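Bakery assistant and counter help wanted – early shift, Pretley

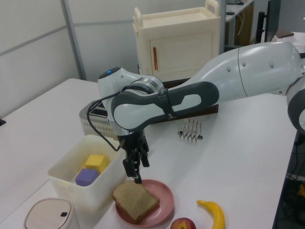

Brown bread, one slice, pink plate.

Birnis is a bread bakery with a small shop in front. We need one person for the bake room and one for the counter, or one person who wants to do a bit of both. Start in April if you can. Earlier is better.

Quick version for people reading on the bus:

Two openings, both part time to start
Early hours, 4:30 am in back, 6:15 am up front
Paid training
Free loaf every shift you work
No degree, no baking school needed

Longer version follows.

WHO WE ARE

Bread mostly. Brown sandwich loaf, rye with caraway, a seeded round, a white pan loaf that the diner takes most of. Rolls. No wedding cakes, no cupcakes, please don't ask in the interview. Eugénie Coste runs the bake room and does the schedule. She started the shop with one deck oven and a borrowed mixer. We have two ovens now and our own mixer, which is loud.

We bake for the shop plus 42 standing orders. Diners, two school kitchens, the Singate market stand, the Magyar Hall lunch club across the river. Standing orders go out first, always. The shop gets what's left and opens at 6:30.

BAKE ROOM ASSISTANT

Scaling ingredients off the sheet. Dividing and shaping – we'll teach you our way even if you know another way. Loading and unloading. Panning rolls. Washing bowls, there are a lot of bowls. Sweeping flour, then sweeping it again.

You need to be able to lift a 50 lb flour bag from the pallet to the bench. Read a recipe sheet and do simple multiplication. Stand most of the shift. Show up at 4:30 and not 4:50, the dough is on a clock and it won't wait for you.

Nice to have: some time in any kitchen at all. Sourdough at home counts for a little. Tell us about it, but keep it short.

Shift is 4:30 to 10:30 am, four shifts a week. One of them will be a weekend shift. We swap those around so the same person isn't stuck with it every time.

COUNTER HELP

Slicing to order, bagging, register, phone. Keep the shelf faced. Write up special orders so that someone else can read them (important!! we have had problems). Know what's in each loaf because people ask, and some of them ask due to allergies, so guessing is not ok. If you don't know, walk back and check the binder.

Slice thickness comes up all day long. Thin, regular, thick, and one dial setting that a few regulars call "the doorstop." You will learn who they are.

You should be fine making change without the screen telling you, and fine with a line out the door on the day before a holiday. Must be 18 or over to use the slicer.

Shift is 6:15 am to 12:15 pm, three to five shifts a week, depends what you want.

PAY AND THE REST

Both jobs start at the same hourly rate, which goes up after your first 60 days if it's working out for both of us. We'll tell you the rate on the phone before you come in so you don't waste a trip. Counter tips are split with the back, everybody on that shift gets an even share.

Paid break, sit down one. Aprons and hairnets are ours, shoes are yours – closed toe, non slip. We give $94 toward shoes once you finish training. Bring the reciept.

Closed the first week of August and everyone is off. Plan around it.

Parking behind the building for staff. The 106 bus stops at the corner but the first one gets in at 5:05, so it only works for counter. If you're applying for the bake room you need some other way to get here. We ask about this becuase we lost two good people over it last year.

TRYOUT SHIFT

After a short phone call we ask you in for one tryout shift, three hours, paid, at the regular rate. You work next to Eugénie or whoever has the counter that morning. You'll shape some rolls or bag some orders. Bad rolls are fine, everybody's first rolls are bad. Mostly we want to see if you clean up as you go and if you ask when you're not sure.

You get a yes or a no within three days after. Either way, you take bread home.

HOW TO APPLY

Come by the shop after 11 am, when it's calmer, and ask for an application. Or leave a letter at the counter, Birnis Bread, 399 Mill Street, Pretley. Handwritten is fine. Please put down:

Your name and a phone number that you pick up
Which job, or both
Which mornings you can't work
When you could start
Last job or two, with someone we can call. If this is your first job say so, we have hired first timers before and will again

No calls before 11 please. The phone is by the register and if it's ringing there's a line.

We are reading applications as they come in and will stop when both spots are filled. The sign in the window comes down when that happens, so if the sign is up, we're still looking.

Also – Saturday-type summer help for the Singate stand gets posted seperately, in May. Don't apply for that one here.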